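# Chapter 7: Storage Layout and Order Picking

Chapter 6 treated inventory as a quantity. The models there asked how much stock to hold and when to reorder it, and they assumed that any unit on hand could be reached at no cost. This chapter drops that assumption. Stock occupies space, the space has a shape, and getting a unit out of it takes time that must be paid for.

In a typical parts warehouse, picking takes up a larger share of labor hours than receiving, putaway, or packing. Most of a picker's shift goes to travel. The remainder is divided among searching, reaching, confirming, and paperwork. Travel depends on layout and routing, while the other elements depend on how items are stored and labeled at each location. The two groups respond to different remedies and are treated separately here.

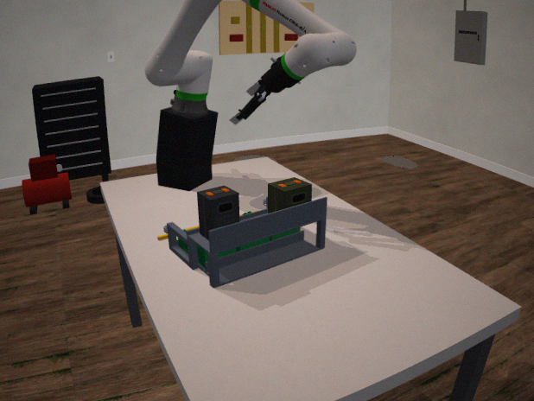

We use one running case. Heltex distributes small industrial parts from a single building in Serkport. The building has 991 pick locations on one level, arranged in parallel aisles with a cross aisle at each end. On an average day in March, the site filled 399 order lines. Records for the month show that 152 items produced roughly four fifths of those lines, and the rest of the catalog moved slowly or did not move.

Under the original plan, items were assigned to locations in catalog order. A new clerk could find a part without a computer, but fast movers were spread evenly through the building. The Van Dusen plan, discussed in Section 7.3, moved the fast movers to the aisles nearest the packing area and left the rest of the catalog in its old sequence. Section 7.5 compares the two plans under the same set of orders.

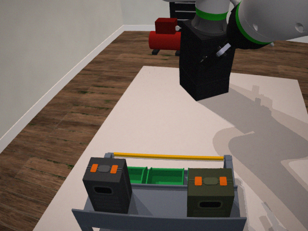
## 7.1 Terms and Notation

A *location* is the smallest addressable storage space. A *line* is a request for one item in any quantity. An *order* is a set of one or more lines shipped together. A *tour* begins and ends at the packing area and visits every location needed for the orders assigned to it.

Let *n* be the number of locations visited on a tour and *D* the distance walked. Tour time is then

*T* = *D*/*v* + *nh* + *s*

where *v* is walking speed, *h* is the handling time per location, and *s* is the fixed setup time per tour. Handling time is treated as constant until Section 7.6, where it is allowed to vary with shelf height and item weight. Aisles are assumed wide enough for 2 pickers to pass.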